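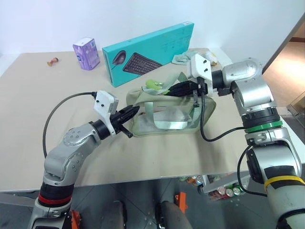
Bag on a beige tabletop, white wall behind.

Bringing a bag into an archive reading room

Posted by Bethel Beyene
Dec 7, 2024
Category: Libraries and Archives

I have an appointment at the Grigaitė reading room to consult a parish ledger from 1922. The confirmation letter states that "personal bags are not admitted beyond the entrance desk" but does not say whether this includes small bags. I take medication at fixed times and would prefer to keep it with me. I also intend to bring a laptop, its charger and a folder of my own notes.

I would be grateful for advice on the following. Is a small bag normally treated in the same way as a backpack? May I carry the medication separately? I have written to the general inquiries address and have not yet received a reply. My visit is in April, and travel is already booked.

3 replies

Nuria Lencho
Member, Family History section

In most reading rooms the rule applies to every bag regardless of size, including handbags and laptop sleeves. The purpose is to protect loose documents, which can slip into a pocket or fold without the reader being aware of it. You should expect to leave your coat and umbrella as well.

Many institutions supply a clear plastic bag at the desk for permitted items. These ordinarily include a laptop, pencils, a phone set to silent, and a modest quantity of loose paper. Folders are often refused, and staff may ask to look through your notes when you leave. I would suggest removing the notes from the folder and numbering the sheets beforehand, as it makes the check on departure considerably shorter.

With regard to medication, please telephone in advance and ask for the reading room itself. General inquiries at Grigaitė are handled by a separate office, and written messages may take some time to be passed on. In my experience, medication is admitted when the duty archivist has been informed, although you may be asked to step outside to take it. Water is not permitted at the tables.

Lockers at Grigaitė are free of charge but narrow. When I last attended, a full-size backpack did not fit and had to be left with the cloakroom, which closes before the reading room does. Please confirm the closing time on arrival.

Fuad Jemal
New member

They took my bag and gave me a clear one. Bring a sweater – the room is kept cold.

Szymon Cieślak
Member, Libraries and Archives section

I agree with the first reply and would add one point concerning the ledger. Parish volumes of that period are held off site at the Balolar store and must be ordered 7 working days ahead. An appointment confirmation reserves your seat only. The order is made on a separate form, with a limit of 3 volumes per visit, and the form asks for the full shelf mark.

If your letter does not show an order reference, the volume has probably not been requested. The reading room can check this during the same telephone call.

Chargers are permitted at the tables along the window side, where the outlets are. Seats are assigned at the desk, so please mention the laptop when you sign in.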